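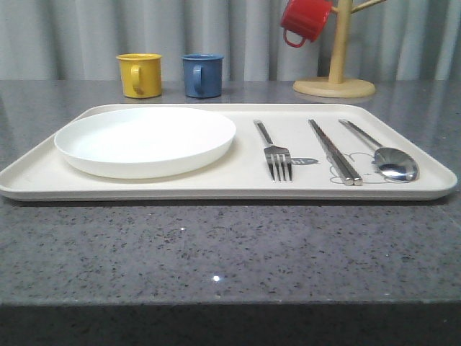

托盘摆位:餐盘居左,叉、筷、勺依次居右。

备餐岗位引入自动摆盘之后

2025年4月15日

自去年12月起,本人所在的Hulari员工餐厅在备餐环节逐步引入自动化设备,由Distov公司负责安装与调试。现就实施以来的工作变化作一记录,供各兄弟单位同仁参考。

餐厅每日供应午餐196份。以往托盘的摆放与收整均由备餐组人工完成,动作简单,重复度高,高峰时段尤为紧张。设备投入使用后,餐具取放逐步交由机械臂承担,备餐组12名员工的岗位职责随之重新核定,其中2人转任设备值守,负责开机检查、物品补充及异常处置。
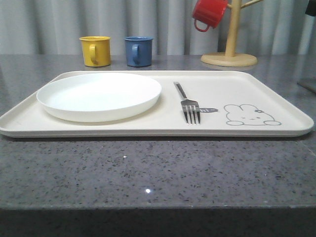
岗位调整初期,部分同事存有顾虑,主要集中于工时核算与技能考核两项。经与人事部门协商,转岗培训一律计入正常工时,首季度不作考核排名。备餐组组长Ok-hee Ha女士在内部会议上提出,摆位标准应由长期从事该项工作的员工制定,设备方据此设定程序。该意见已获采纳。

需要说明的是,值守工作并不轻松。员工须持续关注设备状态,久站减少,注意力负担却有所增加。目前已将单次值守时间缩短,并安排轮换。

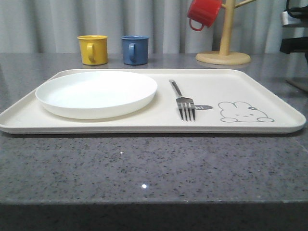
后续安排

一、摆位标准修订稿由备餐组复核后张贴于操作台旁。
二、值守人员轮换表按月公布,如需调班,应提前向组长提出。
三、转岗员工的津贴标准仍在商议,确定后另行通知。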